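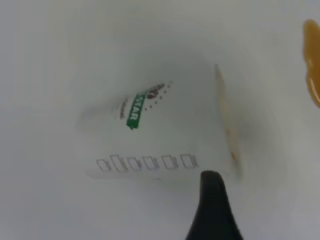 PRESS RELEASE
For immediate use
2022-11-27

Jia opens its tables all day, and the paper cups are going in their own bin

Hello from Jia! I'm Haiyan Hao, I run the place, and I've been told that a press release ought to be written as if somebody else wrote it. I tried that and it came out sounding like a letter from the water board, so you're getting it from me.

The news is that Jia, our drop-in coffee and work room, is now open right through the day with no booking, and that our paper cup collection, which we've been trying out since September, is staying for good. We've also finished putting in the new white tables from Liren, all 13 of them, and I am going to go on about those a bit because I chose them and I'm proud of them.

For anyone who hasn't been in, Jia is one long room with tables, sockets, a counter and a sink. You can bring your own drink or buy one from us. You can bring a drink from the place down the road as well, I really don't mind, lots of people do and they come in carrying all sorts of cups. You sit down, you do your emails or your knitting or your tax, and you go home again. We used to make people book a slot in advance and arrive within 30 minutes of it or lose the seat, and I never liked it. It made sense when we had fewer tables and wobblier ones. From now on you just walk in.

About the cups

This started with the bins. We had two, one for everything and one for paper, and the paper one was forever full of coffee cups, which our collection firm wouldn't take mixed in with paper. A takeaway cup looks like paper and feels like paper, but most of them have a thin lining inside to stop the drink getting out, and that means they have to go somewhere else. I didn't know that until I got a rather stiff note about it. So the cups were being picked out by hand, by me, in rubber gloves, at closing time, and I thought there must be a nicer way of spending an evening.

Tolera Berhe, who looks after the counter in the mornings, suggested a tall narrow bin that only takes cups, stacked one inside the other. We bought one. It worked so well that we bought another, and between September and now the two of them have collected 2,444 cups. I know the number exactly because Tolera writes it on the wall calendar every time he empties them, in very small handwriting, and then I get the magnifying glass out and add it all up.

The cups go off to Sasteck, who pick them up from our back door and send them on to be recycled with other cups. They've been lovely to deal with. They ask for three things: lid off, drink out, no napkins stuffed inside. We've put a note saying so above the sink, and a jug next to it for leftovers so that you don't have to lean over anybody who's washing up.

I've become a bit of a cup bore in the meantime, I'm afraid. When you're stacking them day after day you start to notice how they're made. Some have a printed band and a little emblem, some have that row of tick boxes on the side for whatever's in your drink (I've hardly ever seen one ticked), and on the thinner white ones you can look down inside and see the printing showing through the wall, back to front. Aarti Kashyap, who does our posters, liked that so much that she's borrowed the idea for the new sign on the cup bin. The lettering is the wrong way round, in green on white, and you have to stop for a second to read it. A few people have told us it's a mistake. It's staying.

About the tables

Right, tables. Our old ones came from a school sale and we were very fond of them, but they'd had a hard life. There were initials scratched into two of them and one had a leg that was shorter than the others, with a folded beer mat under it that went missing every single week.

The new ones are white, with a matt top and rounded corners, and they were made for us by Liren to fit the room. I asked for rounded corners because the gap by the window is narrow and I'd caught my hip on the old tables more times than I want to tell you. I asked for matt because of the big windows: on a shiny table the light bounces straight up into your eyes in the afternoon. And I asked for white because I like white, there's no more to it than that.

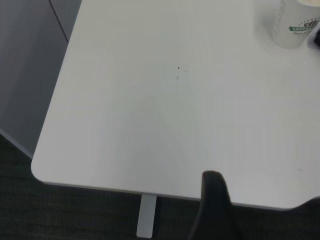
A takeaway coffee cup with a green label on a white tabletop at Jia.

Everyone warned me about white. Yaqin Jin, who does the cleaning and whose opinion I should perhaps have asked before I'd paid the deposit, looked at the first one for quite a long time and then said, "Well, we'll see every crumb." She's right, we do. Any speck shows up. You put a biscuit down for a moment and the table tells on you. But Yaqin has come round to it a little, or says she has, and her argument now is that people wipe up after themselves more when they can see what they've left. There's a cloth and a spray bottle on the shelf at each end of the room, and they do get used.

A word on how we look after them, as a few people have written in to ask (and one has ordered the same table for her kitchen, so I feel responsible):

Warm water and a drop of washing-up liquid is enough on most days. Wipe, then go over it with a dry cloth so it doesn't leave smears.

Coffee rings come off if you get to them the same day. Leave them over the weekend and you'll be rubbing for a while.

Don't use the green side of the sponge. We did, once, on the table nearest the door, and there's a dull patch there that I now keep a plant on.

Pencil comes off with an ordinary rubber. So does most of the grey smudging you get from laptop feet.

How the room works now

We're open from breakfast until early evening. You don't need to sign in. If it's busy we ask people to share a table, and it has been perfectly friendly so far. There's a quiet end and a chatty end, and the chatty end is the one by the counter, as you would expect.

If you buy your drink from us and you're staying, we'll give you a mug unless you ask for something else. If you're off out again, you'll get a paper cup, and we'd be very happy if you brought it back on your next visit and popped it in the stack. Cups from anywhere are welcome. We don't care whose name is on the side. You can even bring a bag of them from your office, though please ring first if it's a big bag, because the back room is small and it already has my bicycle in it.

Cekosel, who own the building and are our landlords, have agreed to pay for the Sasteck pick-ups through the coming year, and I'd like to thank them properly here. They've also said that the other tenants can use our bins, so if you work upstairs, do come down. We asked people in the building what they did with their cups and 267 of you filled in the form, which was far more than we'd printed forms for. Asnakech Gebru typed in every answer over two evenings, including the long ones. The most common answer was "whichever bin is nearest", and I can't be cross about that as it's what I did too for years.

Quite a few of the forms asked about lids. Lids are harder. Sasteck takes the cups only, so for the time being the lids go in with the mixed plastics if they're marked for it and in the general bin if they aren't. Asnakech is finding out whether there's somebody who'll take them all together. If you know of anyone, please tell her, she'd be glad of a short cut.

Another thing that came up was mugs. Could people keep their own at Jia? Yes! There's a shelf for it above the sink. Put your name on the bottom, wash it when you go, and take it home in the holidays. I can't promise it won't be borrowed, and mine has been gone since the autumn (blue, chip in the handle, sentimental value, if you're reading this).

Come and see us

We're having an open afternoon for the press and for anyone else who fancies it. There'll be coffee, tea, a very large tray of flapjacks from Tolera, and Aarti will be showing the posters she's made for the cup bins, with spare copies for any café or office that would like to put up a bin of its own. She's left a space at the bottom for your own opening hours. They're free, and all we ask is that you let us know where they've ended up so we can come and have a look.

If you'd like to talk to Liren about the tables, or to Sasteck about the pick-ups, I can put you in touch with the right person at either. If you'd like to take pictures in the room, mornings are best for the light. Just ask the people sitting nearby first, as some of them are in their slippers.

Notes for editors

Jia is a drop-in coffee and work room run by Haiyan Hao with a small team. It's open to everybody and there's no membership.

The cup collection began in September as a trial and is now permanent. It takes paper drinks cups of any size, rinsed or at least emptied.

The tables were made by Liren and the last of them went in this month.

The building belongs to Cekosel.

For questions about the room, the tables or the open afternoon, ask for Haiyan. For the cup survey and anything to do with lids, ask for Asnakech Gebru. For posters, ask for Aarti Kashyap, who is in most afternoons at the quiet end.

Ends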